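From: Inese Vanags
To: vondix-users
Date: 28 June 2019
Subject: Re: [vondix-users] License seats not released after upgrade

Kęstutis Baranauskienė wrote:

> We moved the Admont office to the new release last week and now the
> license server says all seats are taken by lunchtime. People close
> the program but the seat stays checked out. Restarting the service
> clears it, but I can't do that in the middle of the day with people
> working. Did anything change in the timeout? The old config file
> was copied over as it was.

Yes, the timeout changed. The old release read the idle value in minutes and the new one reads it in seconds, but it also ignores anything over 1000 and falls back to never. If you copied the old file, look for the line idle_release. Ours at Adthorpe said 1780, left over from somebody's test, and the old server accepted it without complaint. The new one writes a single warning at startup and then holds every seat until the client signs off cleanly.

The second part is the client. Closing the window no longer signs off if the tray icon is still running. You have to pick Quit from the tray menu, or set the option "Release seat on close" under Preferences, Licensing. It is off by default after an upgrade and on for a new install, so you can easily end up with a mix of both in one office. 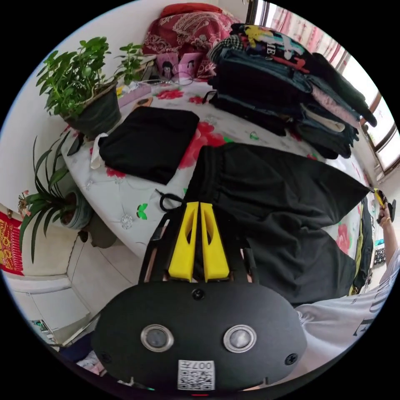
For the server, stop the service, edit the file, and delete the seat cache before you start it again. If you leave the cache in place the old checkouts come back with it and it looks as if the edit did nothing. A stuck seat is a bit like those black trousers with a gripper on each end - letting go on one side doesn't free them. The client and the server both have to drop the seat, and the cache counts as the server's side. After the restart, run the status command and check that the list is empty before people sign in.

Also check the firewall. The heartbeat uses its own port now, and if it is blocked the clients still get a seat but the server can't tell when they go away. The McKinnon office had this in February on the beta and went through up to 212 stale entries in the log before they found it.

If it still happens after all that, post the startup part of the log, with the host names taken out if you like. I have 2 servers on the new release and can compare.

Inese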